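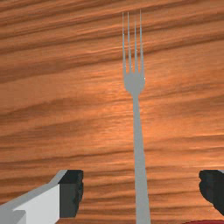
港の食堂、朝四時の仕込み
「ヘンドウ」店主に聞く

朝四時、まだ真っ暗。市場の裏手を五分ほど歩くと、一軒だけ灯りがついている。定食屋「ヘンドウ(Hendow)」。看板は小さい。見落として一度通り過ぎた。

引き戸を開けると出汁の匂い。店主はもう鍋の前に立っていて、顔だけこちらに向けた。「適当に座って。手は止められないけど、しゃべれるから」。というわけで、取材はカウンター越し。メモは走り書き、聞き取れなかったところもある。

開店は五時半。客の半分は市場で働く人、残りは夜勤明けと、始発で釣りに来る人たち。朝の定食は一種類だけで、焼き魚か煮魚かは当日の仕入れ次第。

「選べるようにした時期もあったよ。最初の二年くらい。でも朝の人は選びたくないんだよね。座ったら出てくる、それがいいって言われて。じゃあやめようか、と」

店を始める前は船の食堂にいた。貨物船ルルティサール(Lultisar)号。乗組員の三食を、二人で回していたという。

「揺れるでしょう。汁ものは椀の半分まで。あれが癖になっちゃって、陸に上がってもしばらく半分しかよそわなかった。お客さんに怒られたなあ」

いまはたっぷり入っている。味噌汁は大ぶりの椀で、具は大根と油揚げ。一口もらった。熱い。うまい。

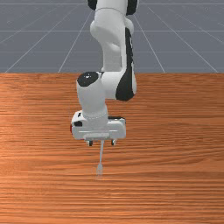 この記事は約4分で読めます

船を降りたのは膝を痛めたから。陸で何をするかは決めていなかった。たまたま入った居酒屋「グレレオ(Greleo)」が昼の間借り人を探していて、翌月からそこで昼定食を出した。家賃は安かったが冷蔵庫は棚一段だけ。夕方四時までには完全に片付けて出る約束だった。

「時間に追われるのは船で慣れてた。ただ、仕込みを置いておけないのがきつかったね。毎日ゼロから。煮物が翌日うまくなる、あれができない」

だから自分の店を持ったときに最初に買ったのは、大きな冷蔵庫。中古。音がうるさい。話している間もずっとうなっている。

値段の話も聞いた。朝定食は1,000円。以前はもっと安かったが、米と油が上がって、三度目の値上げでここに落ち着いた。

「1,000円を超えると朝は来なくなる。これは感覚。夜勤の人にとってはさ、寝る前の一杯と同じだから。財布から札を一枚出して、お釣りなしで帰れるのがいいの」

ご飯の盛りは普通で150グラム、大盛りは黙っていてもその倍近くくる。おかわりを聞かれて断る人はあまりいないそうだ。

米は山あいの農家から直接。品種は年によって変わる。届くのは玄米で、店の奥の小さな精米機で毎朝使う分だけ削る。機械には「ハイドゥ(Hajdu)」と手書きの札が貼ってあった。メーカー名かと思ったら、船時代に世話になった厨房の先輩のあだ名だという。

「よく働くし、文句が多い。似てるんだよ」

五時を過ぎると話すペースが急に落ちた。手のほうが速くなる。この日は鯖。切り身に塩を振って、バットに並べて、十五分。出てきた水気を拭いて、網へ。店主は時計を見ない。壁の時計は七分進んでいるらしい。直す気もないとのこと。

煮魚の日の話も少し。煮汁は継ぎ足さない。毎回捨てて、新しく作る。

「継ぎ足しって言うと聞こえはいいけどね。うちは魚が毎日違うから、昨日の鰈の味が今日の鯖に乗っても困るでしょう。生姜は多め。砂糖は控えめ。あとは落とし蓋して、触らない。若い子はすぐ触るんだ、心配で」

その若い子、というのは週に三日入るアルバイトのこと。調理学校の学生で、来年の春には卒業してしまう。後釜はまだ見つかっていない。四時に来られる人、となると条件が厳しい。求人を貼って二ヶ月、問い合わせは一件だけ、それも「夕方の四時ですか」という電話だったそう。

「まあ、見つからなかったら一人でやるよ。品数を減らす。小鉢をひとつ減らして、漬物を厚く切る」

その漬物がいい。大根のぬか漬け。ぬか床は店を開けた年のもので、十月になると塩を少し減らすのだと言う。夏の間は一日二回混ぜる。忘れた日は匂いですぐわかる、と少し嫌そうな顔をした。

昼の営業はやらないのか、と聞いてみた。やらない、と即答。十時には閉めて、掃除して、十一時には家に帰る。昼寝して、夕方に散歩。夜は八時に寝てしまうので、友人と飲むことはほとんどなくなった。

「さみしくはないよ。朝に来るもん、みんな。飲んだ帰りに寄るやつもいる。こっちは起きたばっかりで、向こうはべろべろ。話が合わない合わない」

五時二十五分。外で長靴の音がした。暖簾を出すのを手伝おうとしたら、裏表が逆だと笑われた。すみません。

最初の客は常連らしく、黙って端の席に座った。一分もしないうちに味噌汁が出る。続いてご飯、漬物、小鉢、最後に鯖。皮がまだぱちぱち鳴っている。客は新聞を畳んで箸を取った。二人の会話は「寒いね」「寒い」、それだけ。

席はカウンターのみ。六時前には埋まって、入り口の外に何人か立ちはじめた。邪魔になるので、こちらは隅で立ったまま残りを食べる。骨のまわりが一番うまかった。

会計のとき、最後にひとつだけ聞けた。この先やってみたいことはありますか。

「冷蔵庫。静かなやつ」

そう言って、もう次の椀に手が伸びていた。

定食屋ヘンドウ
営業 午前5時30分〜10時(ご飯がなくなりしだい終了)
休み 市場の休みに準じます
朝定食 1,000円 現金のみ
駐車場なし。市場の駐車場には停めないでくださいとの事です。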